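4.3 Setting the sampling interval

1. Open Fairweather and choose Process data, then Logging.
2. Enter the interval in seconds. The default is 40.
3. Set the buffer to 3000 records and press Apply.

Caution: applying a new interval clears any records not yet exported.
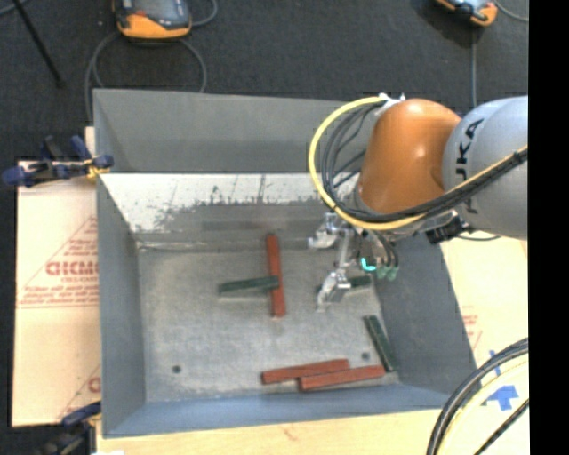
A user at Briresden reported that the interval went back to the default after a restart, and that saving the profile before closing cured it.

4. Choose Profile, then Save.
5. Restart the logging service.

Note: profiles made before version 21 must be converted first (see 4.5).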